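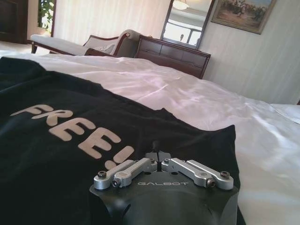 Skunano Garment Task Kit for two-finger grippers

The Skunano kit is a software and materials package for teams working on clothing and bedding tasks in furnished rooms. It runs on arms you already have. The gripper and arm are not included.

What you get: 28 cotton T-shirts in mixed colors, 2 duvet covers, printed setup cards and a license for the Skunano grasp planner. The planner takes the wrist camera feed and suggests where to close the fingers on a fold. It handles dark fabric on a white bed well. White on white is slower, and we recommend an extra lamp for it.
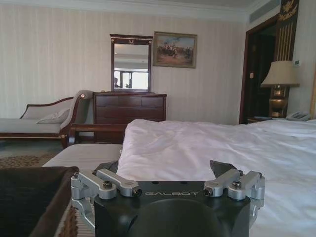

Iroren Soft Goods Team

Setup takes around 4 hours the first time — most of that is wrist camera calibration. Measure the bed height before you start and enter it in the room file. If the bed is soft, set the press depth low and raise it in small steps.

The planner does not plan base movement. Customers who need to work both sides of a bed usually pair it with Tamau, sold separately.

Price: $840 per kit, shipping extra. Replacement shirts are sold by Warraich in the same sizes. Planner updates are free for the first year.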